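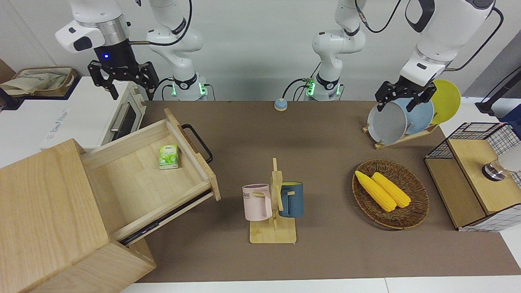
Drawer opening works at night, fails in the morning. Calibration?

Posted by gikura_bench

Shared workshop, two arms on one table, kitchen stuff as the test set. The job is to pull the cabinet drawer by its bar handle and get at the tea box. In the evening it's fine. By 9 the next morning the gripper stops short of the handle or bumps the drawer front. Someone at the shop says recalibrate before every session with the Vokard script. I've done that and don't believe it helps. What else moves overnight?

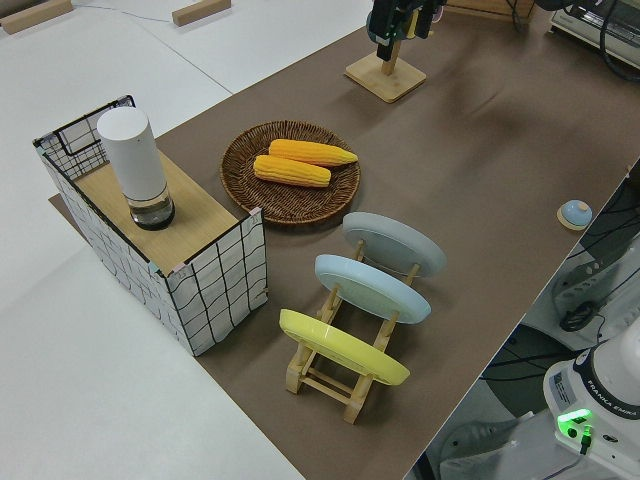

Plates, corn and the wire-grid box, from the other side of the table.

Ultcombe

Your table covering. Things sitting on a loose sheet creep every time something gets shoved. Tape it down, pencil the cabinet's outline on it, and check the outline before you touch any script. I'd also want to see your failure counts. "Fine in the evening" could be 5 good pulls and a lot of optimism. Run 200, write down every miss, then talk about mornings.
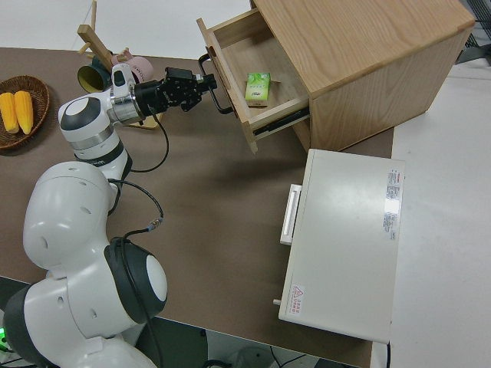

Brandão disagrees about the sheet: a cabinet that heavy won't creep, and the likelier suspect is a drawer left a little open, so the handle isn't where the program expects it. Push it shut by hand before each run.

gikura_bench

Outline is drawn. I got to 137 pulls before giving up, and the misses came in the evening too, so scratch the title. Cabinet had shifted 2 mm. Not convinced that's enough to matter.

Vokard fan

just recalibrate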